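Kulura Community Pottery & Tableware Swap - helpers wanted, October
2 min read
Print | E-mail this page

Need people for the autumn swap, and need them fast. Two roles, both short.

Sorting table - you take in cups, plates, bowls, whatever folks bring. Check for chips. Sticker on the bottom, onto the right shelf. Standing most of the shift, so decent shoes. Must be 16 or older.

Front desk - paid, $15 an hour, 12 hours total over the weekend. Cash box, sign-in sheet, answering the same parking question all day. Some Spanish a big plus. Setup starts 7 a.m., doors at nine.

No experience needed for either one. We had 65 households last fall and the line went out past the bike racks, so please only sign up if you can stay the whole shift. Lunch is on us (soup from Nultden, veggie option, tell Teodora about allergies ahead of time). Teens need a signed form from a parent, the form is at the desk or ask and we'll send it.

To apply: a few lines by e-mail to Lindiwe Van der Merwe. Name, phone, which role, morning or afternoon. No resume please. Boglárka Halász does the schedule and will call you back, usualy in the evening. If you helped last year you still have to sign up again, sorry, we lost the list.
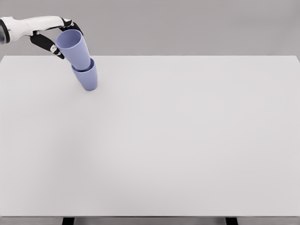

Lavender plastic cup in a robotic hand, computer rendering.

Plastic is fine to bring this year as long as its clean. No knives, no travel mugs with out lids.

Contact: Kulura front office | © Kulura | Back to top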